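Folding on the bed, and what I do with the green stuff

Sep 14, 2026

I fold laundry on the bed. I know, I know, there's a perfectly good table in the other room, but the bed is the right height for my back and there's so much space once you shove the duvet out of the way. Plus if it's all over the bed I can't go to sleep until it's put away, and I need that kind of pressure.

Anyway, a few of you asked how I handle laundry day since the move to Ruddock, so I'm going to ramble about it. I do 2 loads, light and dark, and the darks get folded first so the fuzz doesn't end up on everything else. (It ends up on everything else anyway. Teal and green are the worst on a cream sheet!)

Towels first

I start with the towel because it's easy and it gets me going. Spread it out, find the corners, smooth it with your hand, done. I used to fold mine in thirds like a hotel, but the shelf in this apartment is shallow, so now it's in half, in half again, and then rolled if I'm in the mood.
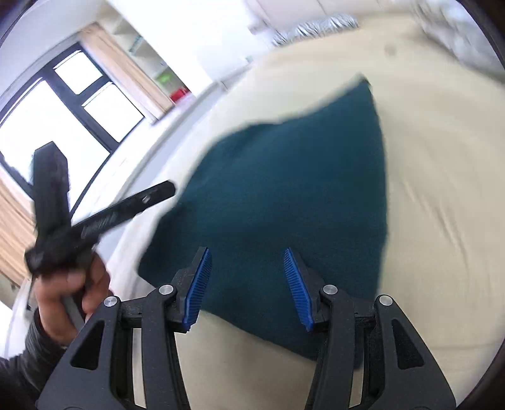 Sweaters, or why I gave up on hangers

I hung a sweater for one winter, a Puvier one I'd saved up for since January, and it grew little horns on the shoulders. Never again! Everything knit gets folded now. Lay it face down, bring the sleeves in, fold the sides toward the middle, then bring the bottom up. With a thick one you want fewer folds, or it turns into a brick that won't stack. I don't press it down, either — the wool can be as puffy as it likes.

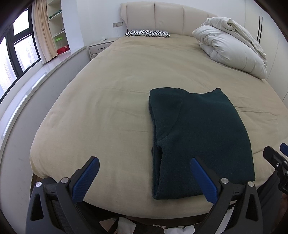 I keep 9 sweaters, which fills one drawer exactly, so if a new one comes home an old one has to leave. The last to go was a gray Serkska cardigan with a hole in the elbow that I swore for two years I was going to darn. I still miss it a bit.

Next on my list is the bedding, and I'll warn you now that I have no method for fitted sheets. I ball mine up and close the closet door fast. If you've got a trick that works for a deep mattress, leave it in the comments, please!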